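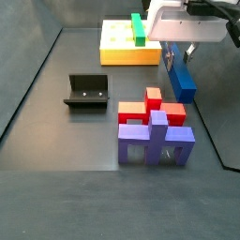
Photo: Lesia Kravchuk

I have been asked by two separate people to stop posting about blocks. So, a thread about blocks. 1/

The set in the photo has a yellow base with a white top and little pale green pegs, a green bar, a blue bar, a red cross-shaped thing, and a charcoal L-shaped bracket that I will be coming back to, with feeling. 2/

Some background. I came into chunky wooden puzzles as a kid, through a box from a church sale with half the parts gone. I assumed the gaps were the difficulty setting. It took me until college to see a complete one and I felt cheated by how easy it was. 3/

Since February I've been part of a small group that meets at Marchuk (it's a cafe, it has big tables, they tolerate us if we keep ordering) and argues about construction toys. There are six of us on a good night. On a bad night it's me and Nazar Kushnir and one scone. 4/

The main argument is color. Nazar's position is that every part should be the same color, so you have to look at the shape. My position is that Nazar should be made to find a gray peg on a gray rug at eleven at night. 5/

Case in point: look how fast your eye goes to the red one. You don't have to know what a red cross is for. You already want to pick it up. Then look at how long it takes you to care about the bracket. 6/

The bracket. It's dark charcoal, it's sitting on a dark surface, and it has two small silver screw heads showing on the base. Everything else over there is dressed for a birthday party and the bracket has come from the bank. 7/

I love it. I would like that on the record. Every set I've ever enjoyed had one part that looked like it belonged to a shelf. 8/

Hanane Ramadan says I'm projecting onto hardware. Hanane owns 14 identical clamps and calls one of them "the good one," so I'm going to let that pass. 9/

OK, the green bar. It's lying across the top of the yellow base, front to back, and it sticks out a little at the front. I have shown this to the group chat and the group chat has split down the middle over whether the overhang is a crime. 10/

Pro-overhang: it gives you something to grab. Anti-overhang: it looks like a drawer somebody didn't close. I'm pro-overhang in public and I go home and push in all my drawers. 11/

Meanwhile the blue bar is just leaning at an angle with its bottom end on the floor. Long blue bars always end up like this in my house too. There's no shelf they like. I have stood one in a mug. 12/

It also has a little sticker or printed picture up near the top end, too small for me to make out, and I've spent more of my Monday on it than on my job. Guesses are welcome. Larysa Zakharchenko has already said "a fish" with total confidence and no evidence. 13/

For the record Larysa said "a fish" about the last one as well. 14/

A few people have asked what I'd recommend if you want to get a set like this going at home. I don't have a brand for you. What I have is a list of opinions in no order, as follows. 15/

Get big parts. Bigger than you think. My first grown-up purchase was a tiny elegant thing called Pitimum and I have vacuumed up most of it. 16/

Square edges over round ones, every time. Round parts travel. I had a dowel leave the apartment once. 17/

Get one base with pegs on it. You will use it for the wrong thing constantly. Mine has been a trivet. 18/

Work on something plain and dull. Gray is great. I spent a year building on a floral tablecloth and it was like doing a jigsaw on top of a different jigsaw. 19/

Walls help too. The surface in the photo has slate-gray sides and I'm openly jealous. I know exactly how many hours of my life have gone to fishing things out from behind the radiator, and I'd like them back. 20/

Don't glue anything. Dimas Setiawan glued something. We don't bring it up, except just now, and at his birthday. 21/

Storage: one tub. I know there are people with a compartment for each color. I tried it. By the weekend the red section held three red parts, a receipt and a battery. 22/

Somebody always asks if it's for kids. I mean, sure. Kids are better at it. My niece took one look at the cross I'd been turning over for an entire evening, stood it on its end, called it a cactus and left to get juice. 23/

I've called it the cactus ever since, and now I can't see the red one up there as anything else. It has the arms and everything. 24/

Anyway, we're at Marchuk again on Thursday if you want to come and have feelings about an overhang. Bring your own bracket. Nazar is bringing something beige. 25/25

Update: Larysa has zoomed in and she's still saying fish.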